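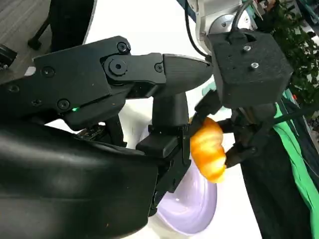
Roswood's robots are learning to set out breakfast, one croissant at a time

I spent a morning in September at Altico's workshop in Roswood, and I can report that teaching a robot to handle a croissant is slower than eating one (I did both, there's a bakery on the corner).

The company is collecting examples for a learning system it calls Jimdale. The idea is simple enough to explain over coffee. A person steers a pair of robot arms through a small chore, everything the arms do gets recorded along with the camera views, and the software later studies the whole pile and tries to work out how to do the chore without help. Each run through is one example. Jimdale is going to need a lot of them!

The chore of the day was croissant and bowl. One gripper holds the croissant over a lavender bowl, and you're looking at it from the other gripper, past its own pointed black fingertip. I got a bit hooked on that view. You sit there watching the golden thing hang in the air between two black fingers and you forget there's a room around you.

I was allowed a turn at the controls, and I was terrible. My first 2 tries were thrown out because I waited too long before closing the fingers, and long pauses apparently teach the system to dawdle. By try 8 I had something they were willing to keep, though I suspect they were being nice. The regular operators work in 30-minute stretches and then swap out, and after 10 minutes I could see why. My shoulders were up by my ears.

What surprised me was how much they care about variety. The bowl gets moved between runs. So does the croissant. A slightly clumsy grab that ends well can be worth keeping too, so the software sees how a person recovers from one. Perfect copies of the same move don't help much, I was told, and I found that oddly comforting.

Altico is doing the collecting with Kubíček, a smaller outfit that checks every recording and labels where each step starts and stops. That part happens at ordinary desks, with headphones on, and it takes longer than the recording does.

Next on the list are cups and spoons, then folding napkins. The first batch of croissant runs goes into training later this fall, and I've asked to come back when Jimdale gets its first go on its own. I'll bring the pastries.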